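Call Me When It Can Do the Closet

Every February, when the heating bill and the laundry both peak, I get the same itch to ask whether the robots are coming to help. My brother-in-law sends me videos. A humanoid does a backflip. A humanoid jogs through a parking lot. I write back the same thing every year: great, can it put my shirts away?

So far the answer is a shrug with a funding round attached. Ridmont, which sells a two-armed cart for hotel back rooms, says its machine handles "most garment tasks." I asked their press office which ones it doesn't handle and got a PDF about safety. Pledberg was more candid. Their demo unit folds towels, and it folds them well, at 57 seconds a towel. My towels are lucky to get four, but then mine look it.

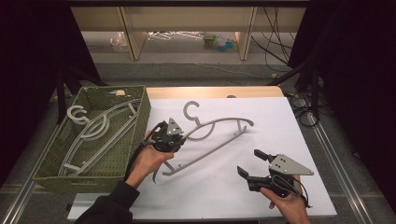
Towels are the easy end of the business, though. A towel is flat, it has corners, and it forgives you. What I want to know about is everything in the closet that isn't a towel, starting with the humble business of getting one hanger away from its friends. Anyone who has reached for a single hanger and come up with three knows the problem. They hook each other by the neck and go quiet until you pull.

I put this to Ataahua Te Moana, who spent a few years at Shih working on grippers before she went off to teach. She laughed for longer than I thought the question deserved. Her lab once gave a whole winter to hangers. They made 3,000 attempts at taking one out of a bin, and she still won't keep them in the house. She uses hooks on the back of the door.

Her explanation is that people cheat. We feel the thing slip and tighten up before we know we've done it. We use the side of a thumb, a wrist, a hip against the drawer. A machine with two stiff fingers has to get by on pinching, and it has to pinch in the right spot, at the right tilt, without knocking whatever is next to it. That's why so much of the effort now goes into showing instead of programming: somebody does the chore over and over with the robot's kind of fingers, and the machine is supposed to pick up the knack.
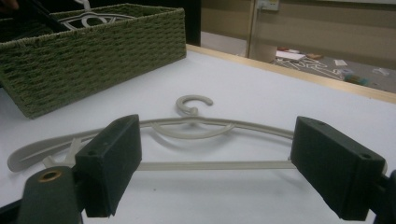
I have some sympathy for the machine. Give me two blocks for hands and I'd be slower than Pledberg's towel folder, and ruder. And a hanger is a mean little object when you look at it as a pincher would. It's mostly holes. Grab it near both ends, one blocky finger to a side, and you have a decent hold on it, but you still have that small open hook sticking out past everything, ready to catch on the rim of a basket or the next hanger along. Put a fancy swirl in the middle, as some designer saw fit to do, and there's one more place for something to snag. Now add a silk blouse.

The shop-floor people will tell you they're further along, and they have a point. A friend manages the stockroom at Hovosik, the uniform supplier, and they have an arm that moves sealed boxes all night without complaint. It's a fine arm. But the boxes are all one size, the floor is painted with lines, and when a returned jacket turns up in a grocery bag, the arm stops and a light goes on. Then a man named by the rota comes over and deals with the jacket. My whole house is returned jackets in grocery bags.

Do I think it'll get there? Yes, probably, in the way that dishwashers got there, by doing one dull part of the job and leaving you to scrape the plates. I'd pay $2,000 for something that emptied the dryer and hung up the shirts, and I wouldn't care if it took until morning. I would not pay that for the backflip.

Meanwhile there are 34 shirts in my closet by last night's count, and nine hangers on the floor underneath them that I keep meaning to pick up.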